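客室まわりのロボット導入、お金と段取りのよくある質問

小さな宿「プレサ(Plesa)」の設備担当をしています。ブログで客室にヒト型ロボットを入れる計画を書きはじめてから、同業の方や、ご家族の介護で考えているという方から質問をたくさんいただくようになりました。メールで同じ返事を何度も書いているので、ここにまとめておきます。私は技術者ではなくて、見積書とにらめっこする側の人間です。そのつもりで読んでくださいね。

いくら用意すればいいですか？

うちの場合、初年度の枠は900万円で組みました。本体だけの値段ではありません。本体、手まわりの部品、充電の場所、搬入、スタッフの研修、部屋の手直し、保守契約、ぜんぶ込みです。最初にもらった見積もりには本体と輸送費しか載っていなくて、「あ、いけるじゃん」と思ったんですよ。そこからがもう、増える増える。

枠のうち30パーセントは本体以外に取っておくことをおすすめします。私は最初ここをけちって、二回目の稟議を書くはめになりました。社長の顔がいまだに忘れられません(怒ってはいなかったけど、長い沈黙でした)。

買うのとリース、どっちがいいの？

いちばん多い質問です。うちはリースにしました。期間は40か月。ハードの世代交代が早くて、買ったものが何年も一線で働いてくれるイメージが私には持てなかったんです。

ただ、リースだと部屋の作業に合わせた改造ができない契約もあります。手先を別のものに替えたい、カバーを自前で縫いたい、みたいな希望がある方は、契約書の「原状回復」のところを先に読んでください。私は蛍光ペンで真っ黄色にしました。

購入が向いているのは、作業がもう決まっていて、自分たちで直せる人がいるところだと思います。うちにはいません。

どこに見積もりを頼みましたか？

三社に頼みました。ストステオ(Stosteo)、ドルヴホルム(Druvholm)、それからリトヴィネンコ(Lytvynenko)です。

ストステオは代理店で、返事がとにかく早い。ドルヴホルムは部品表まで細かく出してくれて、何にいくらかかるかが一目でわかります。リトヴィネンコは本体を扱っていなくて、保守と消耗品だけの会社です。ここに相談したおかげで、他の二社の保守見積もりをちゃんと読めるようになりました。本体を売らない人に一度話を聞くの、おすすめですよ！

どこが一番安かったかは書きません。条件がバラバラで、並べて比べるとかえって誤解のもとになるので。

どんな作業を任せるつもりですか？

欲張らないことにしました。はじめに計画に入れたのは、ベッドまわりのリネンを扱う作業と、床の近くの片づけです。

リネンは重さより形が問題なんですよね。シーツはつかんだところから垂れるし、寄るし、向こう側が見えなくなるし。人間は無意識に端を探っていますけど、あれを機械にやってもらうとなると、手の指がどういう造りか、どれだけ細かくつまめるかで見積もりの欄がひとつ増えます。

床の近くは、それとは別の難しさです。ゴミ箱、巾木、ラグの縁。低くて狭いところに腕を入れるので、手首のまわりがどれくらいかさばるかを見ないといけません。カタログの立ち姿の写真からはまったく読みとれない部分でした。 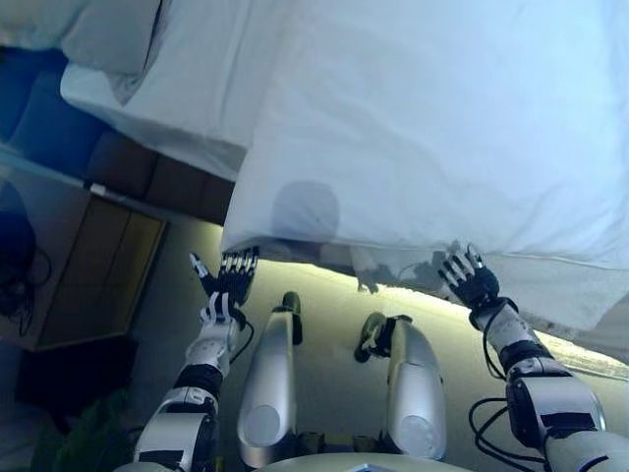 シーツの縁をつまむ右手 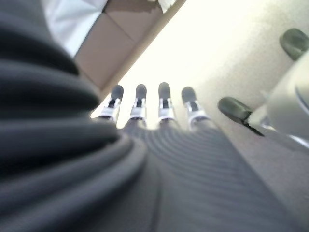
指先のパッドと、銀色の関節まわり
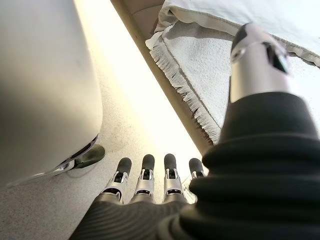
なので、打ち合わせでは「何キロ持てますか」より先に「うちのシーツの端をつまめますか」「ベッドと壁のあいだに肘は入りますか」と聞くようにしています。聞かれた営業さんは一瞬止まりますけど、ちゃんとした会社なら調べて返してくれます。

消耗品はどれくらい見ておけばいい？

ここ、見落としがちです！ 見積書の「本体」の行に隠れているか、そもそも載っていません。私が別の行に出してもらったのは次のものです。

指先のゴムパッド。布や床に触るところなので、すり減る前提で。
手の甲や手首のカバー。汚れたときに洗えるのか、丸ごと交換なのかを確認。
バッテリー。交換の値段と、交換できる人の出張費。
ケーブル類。引っかけて傷めたとき、保証に入るかどうか。

うちは保守の区切りを稼働1000時間ごとにしてもらいました。月ごとの契約だと、閑散期に動かしていない月もお金が出ていくんですよ。宿は季節で部屋の埋まり方がぜんぜん違うので、時間で切るほうが肌に合いました。一年じゅう同じペースで使う施設なら、月額のほうが計算が楽かもしれません。

部屋の改装は必要ですか？

大がかりな工事はしない方針です。ただ、小さな手直しはけっこうあります。

まずラグ。房のついたラグは見た目がかわいくて私も大好きなんですが、足元でも指先でも引っかかりそうなので、導入する部屋では房なしに替える予算をつけました(スタッフには少し惜しまれました)。次に家具の間隔。ベッドの片側だけでも通り道を広くとれると、試せる動きがぐっと増えるそうです。それから照明。窓ぎわの床が白く飛ぶくらい明るい部屋は、カメラが苦手にすることがあると聞いて、遮光カーテンを一組見積もりに足しました。

部屋をロボットに寄せすぎると、今度はお客さまの居心地が悪くなります。ここは毎回スタッフと言い合いになるところです。

電気や置き場所は？

コンセントの位置と、充電中にどこへ立たせておくか。この二つは図面に書き込んでおくと話が早いです。うちはリネン庫の一角を空けることにしました。空けるために棚をひとつ捨てたので、その処分代も予算に入っています。こういう細かいお金、あとから出すと経理に嫌な顔をされるので、最初に入れておきましょう。

エレベーターで運ぶなら、かごの奥行きも測っておいてください。輸送箱に入った状態の寸法ですよ。本体の身長だけ見て安心していると、箱が入らなくて階段になります。私は測り直しに二回行きました。

保険はどうしていますか？

施設の保険に機械の動産を足す形で相談しています。確認しているのは、ロボットが部屋のものを壊したとき、お客さまの持ちものに何かあったとき、輸送中に本体が傷んだとき。このうち最後のひとつは、リース会社の側で入っていることが多いので、二重に払わないように気をつけてください。

うちの運用では、お客さまの荷物がある部屋では動かしません。チェックアウト後の部屋だけ。この一行を運用書に入れたら、保険の相談がだいぶ進みました。

スタッフの反応は？

思ったより前向きでした。腰がつらい人が多いので、低いところの作業が減るなら大歓迎、と。いっぽうで「私たちの仕事がなくなるの？」という心配も当然出ます。私は人件費の欄を減らさずに計画を出しました。減らした数字で出すと通りやすいのはわかっているんですけど、研修中はむしろ人手がいるんです。つきっきりで見る人、止める人、やり直しを横で記録する人。最初の数か月は余計にかかると思っておいたほうが、みんなの機嫌がいいです。

研修の費用は誰に払うもの？

うちは外から来てもらっています。デスピナ・ザカロプロス(Despina Zacharopoulos)さんという方で、宿泊施設の導入計画をいくつも見てこられました。彼女に最初に言われたのが「一番面倒な部屋から始めないで」でした。私はまさに一番面倒な角部屋から始めようとしていたので、図面をそっと裏返しました。

研修は本体価格に含むと書いてある見積もりもありますが、何人まで、何回まで、終わったあとの質問はどこへ、まで聞いてください。含む、の一言で片づいている見積もりは、私なら一度戻します。

試用期間はもらえますか？

交渉しだいです。三社のうち、有償で試させてくれるところがありました。無償にこだわって断られるくらいなら、お金を払って自分の部屋で試すほうがずっといいと思います。展示場のベッドって、やけに低いし、まわりが広いんですよね。うちのベッドは壁にくっついていますから。

試用のときは、合否の線を先に紙に書いておくのがコツです。たとえば「枕をどけたあとの状態から始める」「途中で人が手を出したら一回と記録する」みたいなこと。これを決めずに始めると、見ている人の気分で点数が変わります。うちでは同じ動きを見て、私は合格、客室の責任者は不合格でした。あのときは休憩室でしばらく揉めました。

補助金は使えますか？

地域や業種で条件がまるで違うので、ここでは答えられません、ごめんなさい。ひとつだけ。発注したあとでは申請できない制度がよくあるので、契約書に判を押す前に窓口に電話してください。あと、リースは対象外のものもあります。買うかリースかを決める前に調べておくと、比べ方が変わってくるかもしれません。

社内の説得はどうやって？

金額の表を一枚、やめるときの表を一枚、合わせて二枚で出しました。やめるときの表というのは、途中解約したらいくらかかるか、どの部品が返却で、手直しした部屋はどうなるか、というものです。これを付けたら話が早かった！ 上の人は、始めるときのお金よりも、引き返せるかどうかを気にしていたみたいです。

表の雛形がほしいという声もいただいています。うちの数字を消す作業が残っているので、11月のどこかで載せられたらと思っています。

家庭でも同じ考え方でいいですか？

お家用のご相談も増えてきました。部屋の測り方や消耗品の考え方は同じでいいと思います。違うのは、つきっきりで見る人を誰がやるか、です。宿なら勤務表に書けますが、お家だとご家族の誰かの時間になりますよね。そこを数字に入れないで「安い」と言ってしまうのは、ちょっと待って、と言いたいです。

ほかに聞きたいことがあれば、問い合わせフォームからどうぞ。部屋の寸法とベッドの置き方を書いてもらえると、うちの経験で答えられることが増えます。返信は夜になりがちですが、ちゃんと全部読んでいます。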